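Topic: Dark stain on interior doors, keep the trim white?
Board: Finishing and Paint

b_meszaros
We have 9 interior doors, all paneled, all the same tired orange oak from when the house was built. My wife wants them nearly black and the trim left white. I have two questions. Can I get that dark with gel stain over the old finish, or do I have to strip? And does it make a hallway feel like a cave? Ours has no window.

Botond Mészáros

sunilh
You can go over the old finish if it's sound. Clean with a degreaser, scuff with 220, wipe the dust off, then gel stain in thin coats. Two coats gets you to a dark brown, three gets you close to black. Let each coat sit overnight, longer if it's humid. The can will tell you less than that and the can is wrong.

Thaddaus_S
I disagree with going over the old finish. I did it on a closet door and it scratched through to orange at the knob side inside a year. Strip or paint. If you want near black, paint is easier to touch up anyway.

sunilh
What did you topcoat with?

Thaddaus_S
Nothing. The stain said it didn't need it.

sunilh
Then that's your scratch. Gel stain is soft. It needs a clear coat on any door that people touch.

Thaddaus_S
Maybe so. I'd still strip.

ilona.o
I did mine last June, six doors. Take them off the hinges and number them on the top edge with a pencil. I skipped that and two of them now rub. Do the recessed panels first, then the molding, then the rails, then the stiles. Stain collects in the corners of the molding, so go back with a dry brush after five minutes or you get drips that dry shiny.

On the cave question, our hallway is narrow and I was worried too. White trim helps a lot. What didn't help was keeping the yellow bulbs.

b_meszaros
Thanks. What sheen for the trim? It's flat right now and shows every fingerprint.

ilona.o
Semi-gloss on ours. Satin would be fine.

rikuwada
Semi-gloss shows every dent in old casing. Satin, unless your trim is new. I paid $106 for two gallons of the Flover enamel and had most of the second one left over, so start with one.

Thaddaus_S
Also caulk before you paint the trim. With a dark door next to it, any gap between casing and wall looks twice as wide.

b_meszaros
Has anyone used Wistov gel stain? The store here doesn't carry the one most people recommend.

sunilh
Used it on a vanity. Thicker than I like and it dries fast – work one panel at a time. Color was good.

rikuwada
Botond, try one door before you commit to all of them. Pick the one you see least. Leave it up for two weeks and look at it in the evening with the lights on as well as in daytime. A lot of people find they want dark brown and not black once it's up, because on black the panel detail goes flat. With a brown you still get a little highlight along the molding.
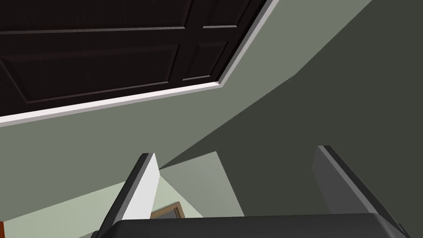
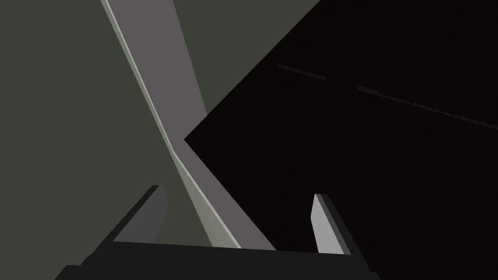

Dark brown paneled door with white trim, first picture

b_meszaros
That's close to what she has in mind. Showed her and she says a touch lighter. I'll start with the linen closet.

ilona.o
Check the hinges while it's off. Brass looks odd against the dark stain, I ended up replacing all of mine.

Thaddaus_S
Strip it first.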